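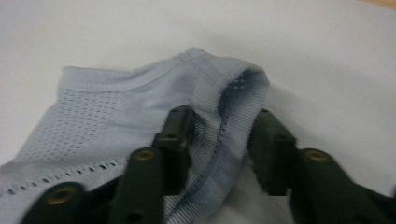
Slide 1. Light blue knit garment, crumpled, on a white table.

Good morning, and thank you for joining the Stodora session on returns in seasonal apparel. The remarks that follow cover the returns policy adopted by the Osard stores last June, the results to date, and the changes proposed for the coming year. Questions will be taken at the end.

Slide 2. Background
Before June, each Osard store set its own terms. Some accepted returns for store credit only. Others gave full refunds with a receipt, and the Nudley outlet accepted items without one. Customers who bought in one store and returned in another were often given conflicting answers. Staff training materials did not settle the matter, as they had been written for a single location.
(Pause. Ask how many in the room have worked under more than one policy.)

Slide 3. The single policy
All stores now follow the same terms. A customer may return an unworn item for a refund to the original form of payment. Items without a receipt are exchanged for store credit at the current selling price. Swimwear and hosiery are excluded. The wording is printed on the receipt and posted at each register.

Slide 4. Volume
The stores processed 1,585 returns in the first season under the new terms. Knitwear and activewear were the largest group. The most common reason given was fit, followed by color. Defects were a small share and are reported separately to the supplier, Mazza.
Note to speaker: do not compare this figure with earlier seasons. The stores did not record returns in the same way, and the older totals are not reliable. 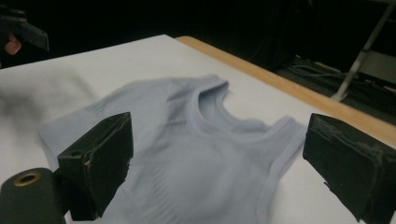
Slide 5. Sleeveless knit top with scoop neckline and ribbed trim, light blue.

Slide 6. Fit and the size chart
Customers who returned an item for fit were invited to complete a short form, and 300 did so. Many reported that they had chosen a size from the general chart, which was drawn up for woven shirts. Stretch garments need their own chart. A draft is in the handout, with measurements taken at the chest and hem.

Slide 7. Time at the register
A return should require no more than 4 minutes from greeting to receipt. Delays occur mainly when a manager's approval is needed. We propose that senior associates be allowed to approve refunds on their own authority, subject to a weekly review by the store manager.

Slide 8. Proposed changes
First, adopt the separate size chart for knits. Second, extend approval authority as described. Third, move the excluded categories to the top of the posted policy. The third item has no cost beyond reprinting.
(If time is short, skip to Slide 10.)

Slide 9. Open issues
Gift returns remain unresolved. There are 2 options under review, and both are outlined on the last page of the handout. Written comments from store managers are welcome through the end of the month.

Slide 10. Questions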